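About Rumer House

Rumer House is a residential school of languages in Pranville. The school offers full-time and part-time courses to adults who intend to study, work, or settle in a country whose language they do not yet speak. It is an independent, nonprofit institution and is governed by a board of trustees.

The main building stands at the top of Nemar Street, a short walk from the railroad station. Classes are held on the first and second floors, and students in residence live in the two wings behind the garden.

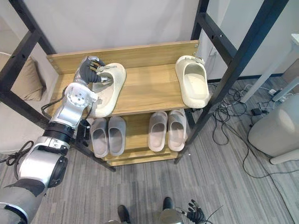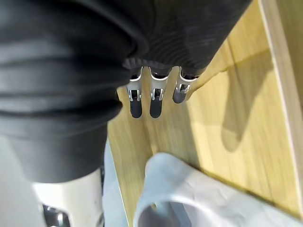
Our History

The school was founded as an evening institute for workers at the Lahtinen paper mill, many of whom had come to Pranville from abroad and needed English in order to read safety notices and speak with their supervisors. Lessons were given in the mill canteen after the day shift, and the first teachers were drawn from the local high school. When the mill closed, the institute moved to its present address and took the name of the street's oldest house, which it had been able to lease on generous terms.

The school later purchased the house and added the east wing. The west wing followed, together with the library and the large dining room. The original staircase and the tiled entrance hall have been preserved, and visitors are welcome to view them during office hours.

Residential courses were introduced after it became clear that students who traveled long distances to evening lessons were missing a good part of the term in winter. The first residents shared a single corridor. The school now has 65 study bedrooms, all of them single rooms, and each corridor has its own kitchen.

What We Teach

Rumer House teaches 19 languages. English remains the largest department, followed by Spanish, German, and Finnish. Finnish has been taught without interruption since the years at the mill, when the Lahtinen company sent its American engineers to us before their postings overseas.

Courses are offered at six levels, from complete beginner to advanced. New students take a written placement test and a short spoken interview before they are assigned to a class. A student who finds the assigned level too easy or too difficult may ask to be moved at any time during the first two weeks of term. Requests made after that point are considered by the head of department.

In addition to general courses, the school offers instruction in the following areas:

Language for health care workers
Business correspondence
Academic writing
Reading courses for musicians and singers
Preparation for citizenship interviews

The reading courses for musicians and singers are given in the fall term only. They do not require any earlier study of the language concerned.

How We Teach

Classes are small, and the language being studied is used in the classroom from the first day. Grammar is taught openly and in order. Students are expected to learn vocabulary between lessons and to submit one piece of written work each week, which is corrected and returned before the next class.

Residents are seated by language at lunch. At dinner, they may sit where they wish. The practice of language tables dates from the opening of the first residential corridor and has been kept at the request of successive groups of students, although the school has adjusted it from time to time. Smaller departments, for example, now share a table on alternate weeks with a member of the teaching staff from another department.

Full-time students attend lessons from 9:00 a.m. until 12:30 p.m. Afternoons are set aside for private study, conversation groups, and visits. Evening classes for part-time students begin at 6:30 p.m.

Our Students

In the past school year, 677 students were enrolled at Rumer House, the majority of them in part-time courses. Our students include nurses, engineers, retired people, parents returning to work, and recent graduates preparing for further study. The minimum age for admission is eighteen. There is no upper limit.

More than 70 former students have returned to the school as teachers, examiners, or conversation partners. The association of former students meets each March in the library and publishes a newsletter, copies of which may be obtained from the front office.

The Library

The library holds dictionaries, grammars, graded readers, newspapers, and a collection of recorded speech that was begun at the mill. These early recordings were made by workers reading aloud from letters and recipes in their home languages. They have been transferred to digital form and may be heard at the library desk. Written permission is required for copies.

Residents of Pranville who are not enrolled at the school may apply for a reader's card. Cardholders may use the reading room but may not borrow from the recorded speech collection.

Fees and Financial Support

Fees are set each spring by the board of trustees and apply to the full school year. They cover instruction, placement testing, and use of the library. Room and meals are charged separately. The Nemar Fund, established from the sale of the former playing field, provides grants to students who could not otherwise attend. Applications to the fund are treated in confidence and do not affect decisions on admission.

Visiting the School

Prospective students are invited to attend a class as guests before applying. Visits should be arranged through the front office, which is open from 8:30 a.m. to 5:00 p.m. during term. Parking on Nemar Street is limited to one hour. Longer-term parking is available behind the railroad station.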